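Floor by floor
2/27/25

The tile works at Villness closed its second kiln in November, and the town has been arguing about floors ever since. Older houses on the Uleck side still have the original clay squares, laid straight onto sand. They are cold in the morning and they crack when the ground moves, but many have outlasted the kitchens built on top of them.

Replacing them costs money. A flooring firm, Le Goff, quotes $2,000 for a small hallway, with the old tiles lifted and stacked for the owner to keep. Vinyl planks over the top come in at $800 and take a weekend. Most landlords choose the planks.

Salvage has grown as a result. The yard behind the old works sells lifted tiles by the crate, sorted by colour and thickness. Tan goes first. Red sits around for months, and anything with a glaze is bought by people doing bathrooms. A crate holds 32 tiles, and buyers are told to order two extra for breakages.

Matching is the hard part. Clay from the lower pit fired darker than clay from the upper one, and a patch in the wrong shade shows from the doorway.

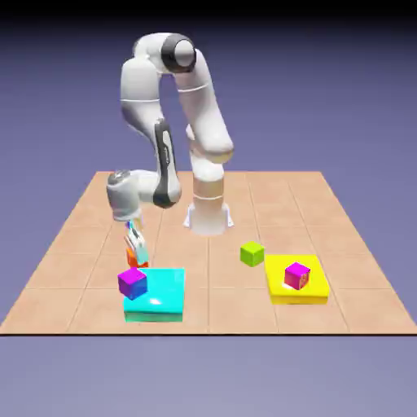

Tan tiles against a lavender-purple background, in a computer rendering.

Arkance, the last supplier of new clay squares in the district, will keep making them to order. The wait is currently nine weeks, and longer for the thick ones used on verandahs.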